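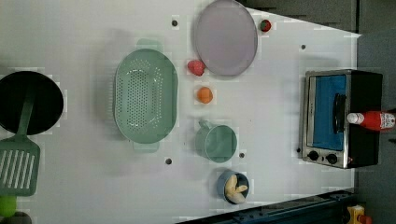 4 min read

My grandmother's recipe for pepper soup says "cook until it's right." I have that card taped inside a cabinet door, and for years it made me want to scream. Right how? Right when?

I called my aunt, Amarachi Okafor, who has made the stuff every November since before I was born. She laughed at me for a good long while (she's allowed) and then told me to come over and stand in her kitchen.

So I did. I drove the 18 miles to Calenell with a notebook and a kitchen scale, and she put the scale in a drawer. She had me smell the pot every few minutes and tell her what had changed. At first I said "nothing," over and over, like a sulky kid. Then the ginger sort of stepped back and the broth went rounder, and I yelled it out loud!

I own 521 recipes, by the way. I know because I typed them all up one winter, with oven temperatures and everything, and I've cooked maybe a tenth of them. My aunt owns none. She cooks by what the onions are doing, and she'll leave a phone call mid-sentence if they start to sound wrong.

I've made the soup four times since. The second batch was awful, way too much pepper, and my husband drank milk straight from the carton. The last one I took over to Calenell in a jar. She had two spoonfuls, put the lid back on and asked if she could keep it.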